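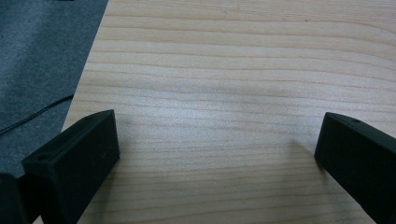
Setik Introduces Pretine Tabletop for Offices and Schools

DROLTLOW, February 3, 2021 – Setik today announced the Pretine, a wooden tabletop with a pale, matte finish intended for shared workrooms. It is sold without legs and fits the company's existing Araújo frames.

Each top can carry up to 200 pounds and comes with a warranty of six years. An initial run of 500 tops is available to order now under item number 2510. Further sizes are planned for September.

Setik designs and sells furniture for offices, schools and libraries. Samples of the finish may be requested from the Droltlow showroom.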